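Pillgate Table Oil - 500 ml tin
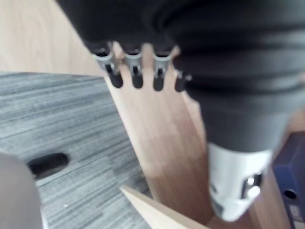

Light wood, up close.

I started making this oil for my own kitchen table, which had gone grey and thirsty after years of hot mugs and homework. I'd tried the shiny stuff from the big sheds and hated it (it felt like eating off a tray!), so I went back to plain linseed, a bit of beeswax and a splash of orange oil, and I've been fiddling with the mix ever since. Pillgate is the one I kept.

It suits pale woods best - ash, beech, birch, maple and so on. It warms them up a touch without turning them orange. You can use it on oak and walnut too, but they'll go darker than you might expect, so please try it on the underside first.

How I put it on

Sand lightly with the grain and wipe off all the dust. Give the tin a good shake, pour a little on a cotton rag and rub it in. Leave it for 18 minutes, then buff off anything still sitting on the top. Do that again the next day. Two coats will do a shelf, three is better for a table that gets used for meals, and after that I just top mine up every February when I'm stuck indoors anyway.

Don't put it on too thick! Till Rothe rang me last winter about a sticky desk and he'd poured on half a tin in one go. We got it sorted with a rag and some white spirit but it took him all weekend.

Lay used rags out flat, outdoors, until they're completely dry. Oily rags in a heap can heat up and catch fire by themselves, so never stuff them in the bin.

Sizes and bits

500 ml tin, enough for two coats on a table that seats six
Sample pot, 40 ml
Cotton rags, pack of 10
Trokden sanding pad, fine (fits in your hand, washes out under the tap)

The smell is mostly orange and fades in a few days. If you want no smell at all, have a look at my Mridha hard wax instead - it's dearer and slower to dry, but Lovisa Nyberg uses it on all her stools and won't hear of anything else.

Last posting day before the break is Thu 24 December, orders in by noon please. Refill tins are back in the new year.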